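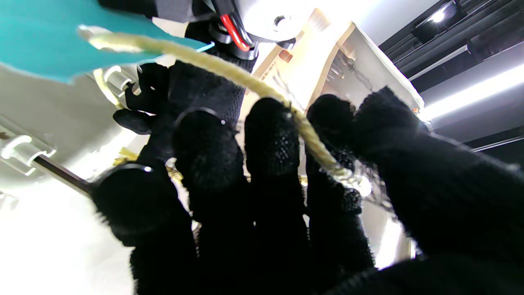 Kendra Fraser wrote:

> Before anyone at Nivville runs the rope task again, could somebody please
> tell me why the right hand stayed closed after the stop was pressed? I've
> read the log twice and it says "released" at the same moment Joon-young
> was still working the rope out from between the fingers. I don't much
> like having a log that disagrees with the person standing there.

Posted by Clifford Paquette, June

Hello Kendra, and hello everybody else who has been kind enough to wait for me on this one. I meant to answer yesterday before lunch and then lunch turned into supper, so thank you for your patience.

The short of it is that you're right and the log is wrong. The word "released" gets written when the controller sends the open command to the hand. Nothing in the software checks that the fingers moved. I wrote that part myself when we were still passing foam blocks back and forth, and with foam blocks it never mattered, and I'm sorry to say I forgot all about it.

As for why the hand stayed shut, Gaétan and I took the glove off after everybody had gone home and had a good long look. A few fibers from the rope had worked through the knit and wound themselves into the joint on the third finger. When the open command came, that finger pushed, met resistance, and hit its torque limit, and the hand driver then did what it does for any one finger in trouble and held all of them where they were. That's a sensible thing to do if you're carrying something heavy over somebody's foot. It's a poor thing to do after a stop.

It had gone 2,032 grasps since the last time anybody cleaned those joints, which I'd have told you was fine. Joon-young's thumb is fine too, I'm glad to report, only pinched, and he was back at the bench after coffee.

What we've changed so far:

- The log now says "open sent" and then, separately, "open confirmed" once the joint readings agree. If they don't agree in 5 seconds the light goes red and stays red.
- After a stop, a stuck finger no longer holds the others. They go slack one at a time, starting with the thumb.
- Gloves come off and joints get brushed out every 8 hours of rope work.

I ran it 10 times last night with a bit of twine jammed in the joint on purpose and the other fingers let go every time. I'd still like Reinhold to try it with his own hands well out of the way, as he has a gift for breaking my things. Until he has, please leave the arms powered down at the wall if you need to reach in for the rope. Pressing stop by itself isn't enough.

One thing I haven't sorted out is whether Fortin has the same driver version on their pair. If somebody over there could look and write back to the list, I'd be grateful.

Warmly,
Clifford

Comments

Reinhold Rieger: Happy to break it for you. Can I use the old frayed line? It sheds far worse than twine.

Joon-young Cha: Thumb is good, thanks all. Could we get the wall switch moved closer to the bench? It's a long reach with one hand caught.

Gaétan Fehr: Fortin has the older driver. I've asked them to hold off on rope until they update.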